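Care and Storage of Caps and Hats
Household Guidance, Lurkerow Residents' Service
Revised Friday, March 19, 2021

Caps lose their shape in storage more often than in wear. The following guidance applies to cotton and denim baseball caps and to soft hats without wire or stiffened felt.

Before storage
Brush each cap with a soft clothes brush, working from the crown toward the brim. Wipe the inner sweatband with a cloth dampened in cool water and a little mild soap, then wipe again with clean water. Caps should air dry fully, away from radiators and direct sun. A cap put away damp will mildew, and the odor is difficult to remove.

Embroidered lettering should be blotted and never rubbed. Loose threads may be trimmed with small scissors but should not be pulled.

Bagging
Clear plastic bags keep out dust and allow the contents to be identified without opening them. One cap to a bag is preferred for anything with a firm crown. Soft caps may be stacked by nesting one crown inside the next, with all brims facing the same way. Keep pale colors together and apart from dark or red items – dye can transfer over a warm summer. Folded fabric goods should have a bag of their own.

Press out excess air gently before closing. Bags for long storage should be opened and aired in May.

Sorting at the table
Clear a plain, light-colored table before beginning. Loose threads and grit show up readily on a pale surface. Set the bagged items along the back and keep the front free for the cap in hand.

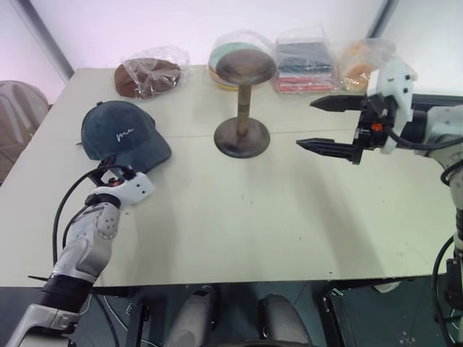
A display stand is suitable for a cap in regular use. Choose one with a broad base and a rounded top, and check that the top has no rough edges before placing a light-colored cap on it. Metal finishes should be wiped with a dry cloth first.

Caps not on a stand should rest on the crown or be hung by the back strap. Leaving a cap on its side for a long period will flatten one panel and twist the brim.

Questions concerning this page may be directed to Nerys Harries, Household Guidance.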